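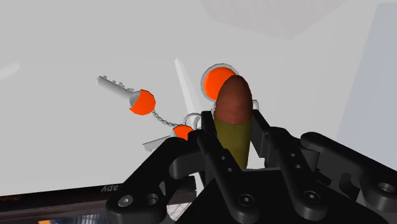

Category: Small Parts / Lost and Returned Items

Search tickets Enter a keyword
Home Tickets Knowledge Base My Account

Ticket 1006 - Item record will not save after edit
Status: Closed
Product: Cillent Inventory, desktop client
Site: Favanwood front desk

Reported: When we edit a record in Small Parts and press Save, the window grays out and the old text comes back. New records save fine. It started in March after the update. The keychain with the orange disc is one of the records affected.

Log

9:40 am - Asked the site for the error code. They got code 104, which means the record is locked by another session.

10:15 am - Checked open sessions. Found 11 left over from the Mirkadham desk, all idle. Cleared them. Site tried again, same result.

11:05 am - Looked at the record itself. The notes field is 361 characters long. The update set a shorter limit on that field, and the client shows code 104 for that too. Wrong message, separate bug filed.

11:30 am - Had the site trim the notes and save. Saved on the first try.

1:20 pm - Raised the limit for Favanwood in the Wada settings file and restarted the service. Site put the full notes back and saved with no error.

Still open: the message text for code 104. Mirkadham has the same limit - change it there before the next import.

Contact Support | Copyright Cillent | Back to top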